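Home Opinion Food House Letters About Vomomora
Search Vomomora Enter keyword Go

Give it a squeeze first

30 May 2018
By Miyuki Noguchi

I got told off in a shop in April. I was in Vondeck, the big homeware place on the ring road outside Feltitthorpe, and I'd stopped by the cushions and was doing what I always do with cushions, which is pressing my thumb into them one after another to see what happens. A young man in a lanyard came over and asked, very politely, if I could try not to handle the display. I said I was thinking of buying one. He said the details were all on the label.

Well, they were. The label told me the size, the washing temperature and that the colour was called Harvest. It didn't tell me how the thing would feel behind my back at nine o'clock on a Sunday night, and I don't see how it could have done. So I put it down and went home without a cushion, and I've been cross ever since.

I think we've got very strange about touching soft things before we take them home. My gran squeezed everything. Bread, plums, towels, the arms of other people's sofas. She'd press a loaf through its paper bag with two fingers, wait a second, and either nod or put it back, and the baker didn't turn a hair (he did the same himself when he was stacking the shelves). She bought a pillow once after kneeling on it in the middle of the shop. She slept on that pillow for years and was extremely smug about it.

These days half of what I own arrived in a box, having been chosen from a screen. I've had a blanket that felt like the inside of a cheap glove, and a bath mat with about as much give as a roof tile. I've had a reading chair, too, a Chávez, that cost me £207 in the sale and looked like a cloud in the catalogue. It's not a cloud. It's a plank in a nice jumper! I'd have known that in ten seconds if I could have leant on it.
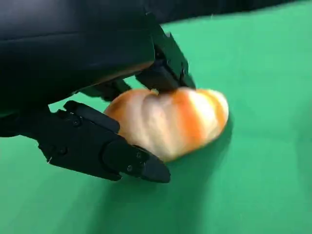 Miyuki Noguchi
Columnist, house and home

A good dent is worth any number of star ratings, as far as I'm concerned. Push into something soft and you find out how deep it goes before it starts pushing back, and whether there's anything in the middle worth having. A sponge will tell you, and so will a bun, or a child's stuffed rabbit, or a ball of wool. There's a particular sort of softness that's all surface, where you go straight through it and meet a lump, and I've never seen that mentioned in a product description. 'Plush' is what they say. Everything's plush. I've seen a draught excluder called plush.

I do know the argument on the other side, and it's not a silly one. If 1000 people come through on a bank holiday and they all have a go at the same peach, you wouldn't want that peach. Fair enough. I'm not asking for a free-for-all in the fruit aisle, and I've spoken sharply to my own nephew about avocados. But a cushion isn't a peach. It's going to be sat on, slept on, thrown at somebody and probably used as a tray. If it can't survive my thumb it's got no business in my living room.

And it's not only shops. I've started doing it at home as well, going round the house and pressing things – the sofa seats, the oven gloves, the spare pillows at the top of the airing cupboard. It's surprising what you've stopped noticing. One of the pillows had gone completely flat on one side, and I'd been putting guests on it, poor loves, and not one of them had said a word. The oven gloves were worn so thin at the fingertips that I could feel my own nails. Both went out that afternoon. The old brown bolster I'd been meaning to get rid of since we moved in turned out to be the nicest thing in the cupboard, so that's on the bed now, and it can stay there, ugly as it is.

What I'd like is very small. I'd like every shop that sells soft things to leave one of each out, unwrapped, at hand height, with a little sign saying go on then. Let it get scruffy. A scruffy sample would tell me more than a perfect one anyway – I'd be able to see how it wears. Vondeck could start with the cushions, and I'd go back on the first day and buy two.

In the meantime I'm getting my bread from the market, where you can still give the bag a quick press while you're hunting for your purse. I had a seeded one this morning and it was lovely.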